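Limarville Small Hardware Set – Padlocks and Keys
README, version 2

Summary

This folder holds the written records for the padlock and key portion of the Limarville small hardware set. It covers keyed padlocks, the keys that belong to them, and the rings the keys are kept on. Combination locks, door cylinders and cam locks are in separate folders with their own README files.

The records were compiled by Hadiza Ogbonna and Garba Olaniyan. Adebayo Sani checked the key-to-lock pairing. Last revised August 2024.

Contents

locks.csv – one row per padlock
keys.csv – one row per key
pairs.csv – which key opens which lock
notes.txt – free text, mostly on wear and repairs

The four files together hold 2144 rows. Row order has no meaning. Join on lock_id, never on row number.

Fields in locks.csv

lock_id: four characters, letters and digits
body_color: plain color word as judged under room light
shackle_color: same
shackle_state: open, closed or removed
source: Skoduven, Wieczorek or unknown
condition: 1 (worn) to 4 (as new)

Fields in keys.csv

key_id: four characters
finish: silver, brass or painted
on_ring: yes or no
ring_with: key_id of any other key on the same ring, blank if none

A key that is off its ring at the time of recording gets on_ring = no, even if it is normally stored on one. Two keys on a short ring are entered as two rows that point to each other.

Recording position

Locks are recorded on the white tabletop against the papered wall. Small parts and jars stay in the wire mesh baskets on the wall. The lock is laid flat and its keys go next to it. shackle_state is entered as found, before the lock is handled. 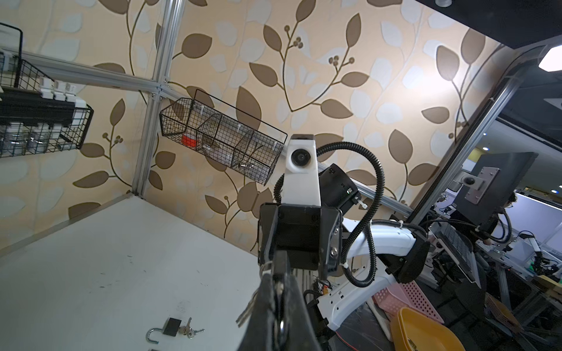 Color terms

Body and shackle are entered separately, so a black padlock with a silver shackle takes black in body_color and silver in shackle_color. "Silver" refers to appearance only. It says nothing about steel, nickel plating or any other material, and no material field is planned.

Known problems

– In the February revision, painted keys were entered under brass. Corrected in keys.csv, but old copies still circulate.
– Locks from the Zasberg box have no source records and are marked unknown.
– condition was scored by two people and the scores were not reconciled. Treat 2 and 3 as one class.

Corrections

Send the lock_id or key_id and the proposed value to Efe Iyamu. Changes to pairs.csv need the lock and key in hand and are made by Adebayo Sani only.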